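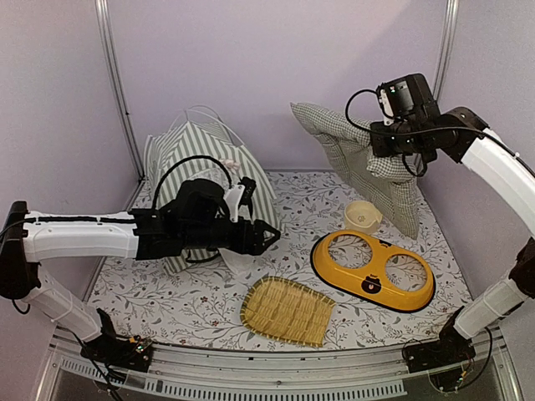
Soft Storage: The Case for the Striped Bag

Search articles, rooms, makers

By Lesia Koval
2022-06-18

Last updated: April

Fabric bags have taken over work once done by baskets and lidded tubs. They weigh little, fold away when empty and cost less to post. The drawback is structure. A large bag with no frame takes its shape from whatever is inside it, and a half-full one slumps to a peak with a long slope down one side.

Stripes make this easy to read. On a square, well-filled bag the lines run true from seam to seam. Once the panels lean, the lines converge. White with grey-green is a forgiving choice against a pale wall, and it sits comfortably with a leafy printed mat of the sort now sold for shelves and benches.

Daryna Ostapchuk cuts patterns for Pirkel, a small maker of household textiles. Her advice is to check the handles before the cloth. A thin looped handle is fine for shifting a bag along a shelf. For carrying linen up stairs, she wants webbing 25 mm wide, stitched down the side panel and under the base.

"Most failures start at the top hem," she says. "The cloth is usually fine."

Pirkel's test bags are lifted 200 times with a fixed load, then measured at the hem. Of 789 bags returned to the workshop, 664 had a handle fault. The remainder were mostly zipper repairs and colour complaints.

Packing order matters too. Heavy, flat items go in first, folded to the width of the base. Lighter pieces fill the corners. Small things left on top slide off when the bag is moved, so give them a pouch of their own.

Maksym Pylypenko, who fits out cupboards under the name Clolla, leaves a hand's width of clearance above each bag. Handles need room to stand up, and a bag jammed under a shelf will be dragged out by its front panel.

Wash covers cold, dry them flat, and press the seams while slightly damp.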